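Warm clothes table: news from the sorting
13/12/2021

Dear neighbours,

Many thanks to everybody who brought bags to the hall in Rirnham. When we started in October I was afraid that we would have only summer things, but now we have 75 pieces which are ready to give, and more bags are still waiting in my spare room. Tayla Tautahi took the coats to her house, where there is a long rail, so please ask her if you need one.

The knitted things are with me. I sort them in the evening on the bed, always in the same way. First I look at the cuffs and the neck, because these places become thin before the rest. Then I turn the piece inside out and look for small holes against the lamp. If there is a hole smaller than a pea, I close it the same day. Bigger ones go to Marama Sheehan in Skellholm, who has more patience with wool than I have, and also more colours.

Dark knitwear is the most difficult for me. Black thread on black cloth I can see only by daylight, so these pieces I leave until the morning. When there is a white part beside the black, I wash the piece alone in cool water and dry it flat on a towel. I learned this after one sad accident with a striped cardigan of my own.
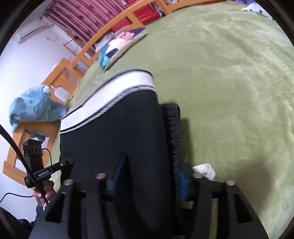
Socks are another matter. We have many single ones, and I keep them for 3 weeks before I give up. If you find at home the partner of a sock you gave us, please put it in the box by the door of the hall.

What we still need: children's jumpers, gloves of any size, and blankets which can go in the machine. What we cannot take: shoes, pillows, and clothes which smell of smoke. Please wash everything before you bring it, and close the zips and buttons.

Also, a small brown button with 5 holes was in the bottom of one bag. It looks old and somebody may miss it. I have it in a saucer in my kitchen.

Judite Bastos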